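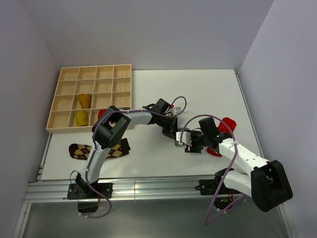 Sorting Trays: Gallery

Trays and small goods from the Wamwood sorting bench. Entries are numbered by tray type, not by date.

Entry 13. Shallow tray, light plywood, visible grain. Thin wooden partitions, four-by-four grid, sixteen compartments. Two yellow pieces in the second column from the left, in the third and bottom rows. Brown argyle sock laid flat below the tray, toe to the left.

Tray drawings by Vilho Laaksonen. Next entries due in October.

Filed under: Storage, Trays & Dividers

Contact | © Wamwood | Back to top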